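Ticket 1867: Pink tablecloth slides and wrinkles on round table
Product: Hetlow printed tablecloth, round, with Collet non-slip underlay
Status: Waiting for customer
Opened by: Younes Amrani

Hello,

I bought the pink cloth with the plants and animals in August. My table is round and the top is very smooth. When I put the fruit plate down and later move it, the cloth goes with the plate and makes a fold near the rim. I have washed the cloth one time at 30 degrees, as the label says. I did not iron it.

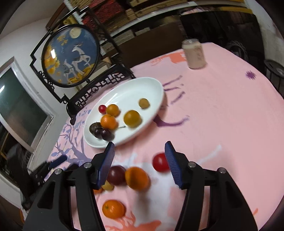
The plate is heavy, and with fruit on it I cannot lift it well with one hand, so I push it. The underlay is cut smaller than the table, as your leaflet recommends. Did I put it with the wrong side up? Both sides feel almost the same to me.

Younes Amrani

Reply from Margareta Marinescu, Rundadero Home Support, 10:40

Dear Younes,

Thank you for the clear message. The side with the small dots goes down, against the table. Please wipe the table with a damp cloth and let it dry well before you put the underlay back, because furniture polish makes it slide. Then try the plate again, first with less fruit on it. Did you use any polish?

Reply from Younes Amrani, 16:15

Yes, I used polish before the summer. I cleaned the table two times and turned the underlay. The dots were on top before, so this was my mistake.
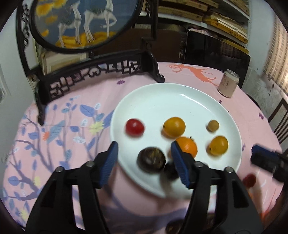

With the plate near the middle it is now much better. If I push it hard toward me, the cloth still moves a little, but there is no fold. One more question: can I wash the underlay in the machine together with the cloth?

Reply from Margareta Marinescu, 16:50

Please wash the underlay by hand only, in lukewarm water, and dry it flat. I leave the ticket open until you have tried it for some days.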